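Jucélia Godoy on mending, hand-me-downs and the jumper that started it all

Jucélia Godoy opens the door before I have finished knocking, and within a minute I am sitting at her kitchen table with a mug of tea and a biscuit tin I have been told to treat as my own. The table is covered in cotton reels. She sweeps them to one side with her forearm, the way other people clear away newspapers, and asks whether I mind if she sews while we talk. I don't mind at all, and in fact it turns out to be rather soothing to listen to somebody whose hands are busy.

She has lived in Kumlow for most of her adult life and has been mending other people's clothes for nearly all of it, first for neighbours, then for neighbours of neighbours, and since last May from a narrow shop on the road out towards Fikstead. She calls it Tillari, a word her daughter made up at the age of four for the sound of the sewing machine. "She used to stand at the bottom of the stairs and shout that the tillari was going again and she couldn't sleep," Jucélia tells me, laughing. "She's a grown woman now and she says she can't sleep without it."

It began with a jumper. Her grandmother had knitted it in a thick green wool, and it had been through 5 cousins by the time it came to her, with a different elbow patch from every owner. "I hated it, you know. I wanted something from a shop with a label in it. And then one winter I put my thumb through the cuff and my grandmother sat me down and made me put it right myself, and I must have unpicked it until bedtime, and when it was done I wouldn't take the thing off. I wore it to a wedding!"

I ask whether she still has it, and she goes upstairs to fetch it, and is gone for some time. When she comes back she has the jumper over one arm, along with a baby's cardigan, two waistcoats and a tablecloth she had forgotten about and is delighted to see again. The jumper is much smaller than I had pictured. She smooths it out over the back of a chair and leaves it there for the rest of the afternoon, as though it had been invited.

Most of what comes into the shop is plain enough - trouser hems, coat linings, school skirts that need to last until the summer. She charges little for the small jobs and will often talk a customer into doing them at home. "If it's a button, I show them. It takes less time than writing out the ticket. There was a man who came in with a shirt from Tanabe, the outfitters, a lovely shirt, and he'd stopped wearing it for want of one button. He'd had it in a drawer since the year 2000. I made him sit where you're sitting and he sewed it on himself, and he was so pleased he came back the week after with a coat."

She is less patient with the idea that everything can be saved. Some cloth, she says, has simply done its work, and it is kinder to cut it up for dusters than to keep patching it. She holds the fabric up to the window, and if the light comes through in one place she will darn it, and if it comes through everywhere she hands it back with her sympathies. People cry sometimes. She keeps a second biscuit tin in the shop for that.

We get on to T-shirts, which I had not expected her to have strong feelings about. She has very strong feelings about them. "Everybody thinks they're nothing, they're for the bin. But it's what people live in. I've got customers who'll let a good jacket go without a murmur and then ask me to save a T-shirt they had at college." Her advice is to turn them inside out for the wash, keep them off the hanger, which drags at the shoulders, and fold them flat on the bed while they are still fresh off the line. She isn't fussy about corners. Her mother was, and she says it put her off folding for years.
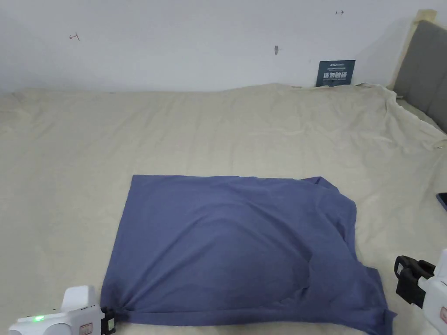

What she would like to do next

There is a back room at the shop, full at present of boxes and an ironing board that won't stand up, and she would like to have a long table in there and teach an evening class. Darning to begin with, then patches, then perhaps zips, although she pulls a face at the mention of zips and says we shall see. She has already had a few names put down on the pad by the till, including the man with the coat.

I ask if she ever buys anything new. She looks a little guilty and admits to socks. Then she bites off her thread, holds up the school skirt she has been hemming all this while, and asks if I would mind passing her the pins.

Contact us | © Kumlow Neighbours, 16/03/2026 | Back to top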